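Care and folding of quilted garments
Speaker notes, textile reuse session, Clasgate
1 February 2025

Slide 1. Title
Wait for the door to close. Give the running order: sorting, fastening, folding, storage. Talk lasts 30 minutes, questions at the end. Handout is on the Demlow page, same headings as the slides.

Slide 2. Scope
Padded and quilted clothing only. Knitwear was covered in January. Figures are from the Nidness sorting room: 2891 garments through in the year, 809 of them padded. Padded items take up far more shelf than their number suggests. Say this slowly, the rest of the talk depends on it.

Slide 3. Why quilting behaves as it does
Two layers of cloth, wadding between, stitched through. The stitch lines are thin and bend easily. The panels between them are thick and resist. A fold placed on a stitch line stays where it is put. A fold placed across a panel springs open and, if pressed down for months, leaves a crease in the wadding.
Pass round the cut sample. Ask for it back.

Slide 4. Sorting
Check lining first, outer second. Lining wear is missed more often. Turn back the front edge and look at the first hand's width inside. Feel for lumps in the wadding along the hem. Lumps mean the filling has shifted and the item goes to the repair rail, not to the shelf.
Mention the Szalai grading sheet. Three grades only. The old five-grade sheet is withdrawn.

Slide 5. Surface
Fold on a table, not on the lap. Some grip helps: polished tops let the lining slide and the front edges drift apart. A slatted mat is adequate. Brush it down between batches, as threads collect in the gaps.

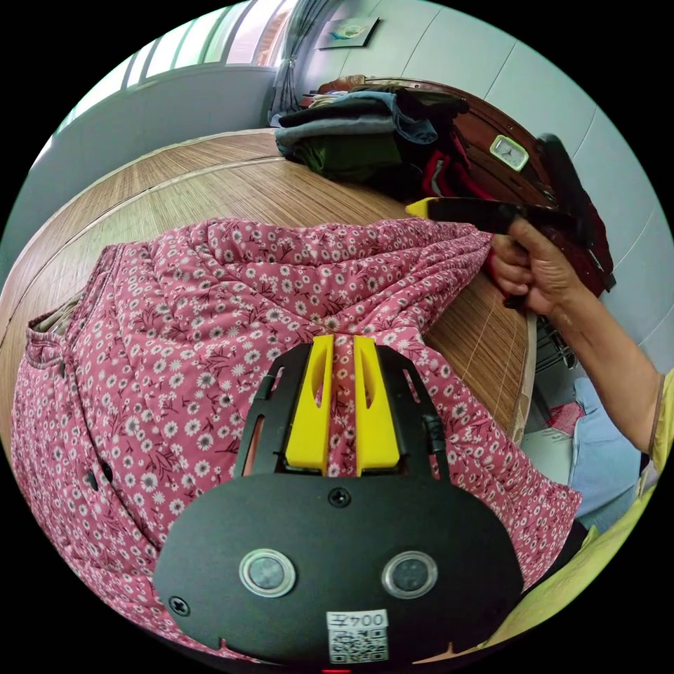

How should a bulky quilted garment be laid out when it is larger than the table?
Keep the buttoned edge and the body flat on the surface and let the surplus hang over the side, then bring it up as the first fold.

Slide 6. Order of folding
Fasten buttons before anything else. Small buttons on padded cloth pull at the thread if the front is dragged, so lift the edge. Sides to the middle, sleeves flat along the back. Then hem to collar, in half, once. A second fold is for thin quilting only. Press the air out with the forearm, working from the closed end.
Patterned cloth: small all-over prints hide marks. Tilt towards the light before folding.

Slide 7. Storage
No more than four to a stack. Shelf depth at Clasgate is 49 cm, enough for an adult coat folded as above. Vacuum bags are acceptable for transport. Remove on arrival and shake out.

Slide 8. Questions
Expect one on down filling. Refer to the handout, page 2. Collect grading sheets at the door.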